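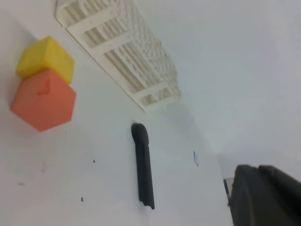

A reader wrote in to say that wiping around a rack is a waste of a cloth, and that everything should come off the table first, foam blocks included, before any cleaner is opened. The procedure now starts that way. The older version, with the rack left in place, should be discarded.

Cleaning and resetting a white work table with a test tube rack

This covers a plain white tabletop used with a lattice-type plastic rack, empty tubes, and small loose items such as foam blocks. It does not cover tables that have had chemicals or samples on them. Follow your own site rules for those.

Materials

Two lint-free cloths
Soft brush, narrow enough to enter the rack openings
Dish soap, unscented
Basin
Lukewarm water
Isopropyl alcohol wipe, for ink only
Buschmann tray, part 2319, or any shallow tray with a rim

Clearing the table

1. Move the tubes first. Hold each one low on the body and lift it straight up. Lay them in the tray with the rims all facing the same way.
2. Move the rack with both hands, gripping the short ends. Do not lift it by the top grid.
3. Put foam blocks in a dry container. Do not stack them on the rack. Foam picks up grit and returns it to the table, so tap each block over the waste bin before storing it. 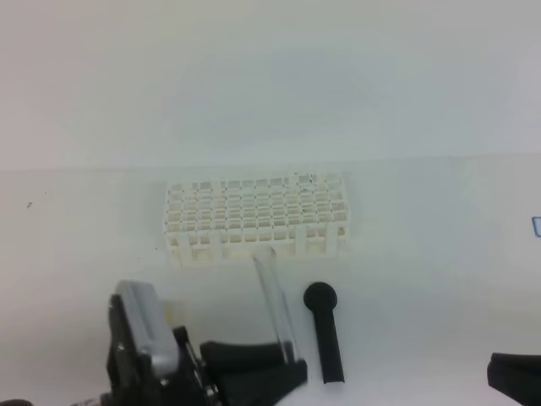 White lattice rack with a clear tube in front of it.

Cleaning the rack

4. Turn the rack upside down over the bin and tap the base. Turn it back and repeat.
5. Brush the top grid along the rows, then across them. Dark flecks tend to stay on the upper ribs and in the corners of the openings.
6. Brush the lower compartments from the side. The walls are thin. Use light pressure.
7. If flecks remain, add a few drops of soap to almost 200 ml of lukewarm water in the basin, dip the brush, and go over the grid again. Rinse under the tap.
8. Stand the rack on one short end on a dry cloth. Leave it until no water shows inside the compartments. At the Fandel bench this took 38 minutes with the window closed.

Do not use a heat gun or hair dryer. 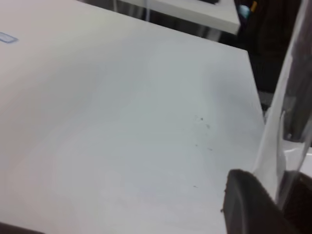
Prandance Bench Notes / Skuvex workshop pages
By the bench editor
Monday, March 11, 2024

Cleaning the tabletop

9. Pick up dry debris before wetting anything. Crumbs and specks on a matte white surface smear when wiped damp. Use a dry cloth, folded flat, and pull it toward you in overlapping strokes.
10. Look across the surface from a low angle and repeat where specks are still visible. Check the strip next to each edge.
11. Wipe with the second cloth, damp but not dripping. Work from the far edge to the near edge.
12. Treat smudges one at a time. Press, wait a few seconds, lift. Rubbing spreads them.
13. Leave position outlines alone unless they are being replaced. Tape outlines tolerate a damp cloth if the corners are still down. Ink outlines do not tolerate alcohol. To remove one on purpose, use the alcohol wipe and then a damp cloth.

Resetting

14. Put the rack back with the long side running left to right. Press lightly on each corner. If it rocks, there is debris under the base; lift it and wipe again.
15. Return the tubes. Inspect each rim against the light. Set aside any tube with a chip.
16. Return the foam blocks last, clear of the rack.

The full procedure was last revised in May. Step 13 replaces the former note on tape, which applied to gloss tabletops only.

Skuvex workshop pages | Contact | © Prandance | Back to top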